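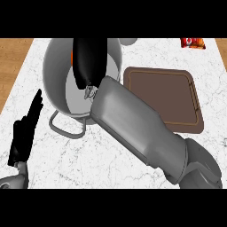
Figure 6.1 A two-armed robot in a simulated kitchen. The right arm holds a long black object, shaped like an eggplant, over a gray pot.

Chapter 6
Showing a Robot What to Do

In Chapter 5 we wrote out a task as a list of positions and told the arm to visit each one. The method works well when parts arrive in the same place every time. It works badly in a kitchen, where a pot may sit a few inches to the left of where it sat before. This chapter covers a second approach: a person performs the task through the robot, and the robot's software learns from the recording.

There are two common ways to record a task. In hand guiding, the teacher takes hold of the arm and moves it. In remote control, also called teleoperation, the teacher moves a separate device and the arm follows. Hand guiding needs a physical arm, so a simulated robot like the one in Figure 6.1 is taught by remote control or by a program.

One recorded attempt at a task is called a demonstration. At each time step it stores what the robot sensed and what the teacher commanded. Both are needed — a record of commands alone can be replayed, but it cannot tell the robot how to respond when something has moved.

Consider the task "put the eggplant in the pot." Ravinder Simard, teaching the Fleler course at Dreltuvville, had students record 800 demonstrations of it. Many teachers paused above the pot before opening the gripper. The trained robot paused there too, sometimes for good. Section 6.3 looks at pauses and how to trim them.

Two arms make the teacher's job harder. While one arm works, the other must hold still or stay clear, and its position is recorded as well.

After reading this chapter, you should be able to:
Tell a demonstration from a replay
Choose between hand guiding and remote control for a given task
Find pauses and failed grasps in a recording

6.1 Hand Guiding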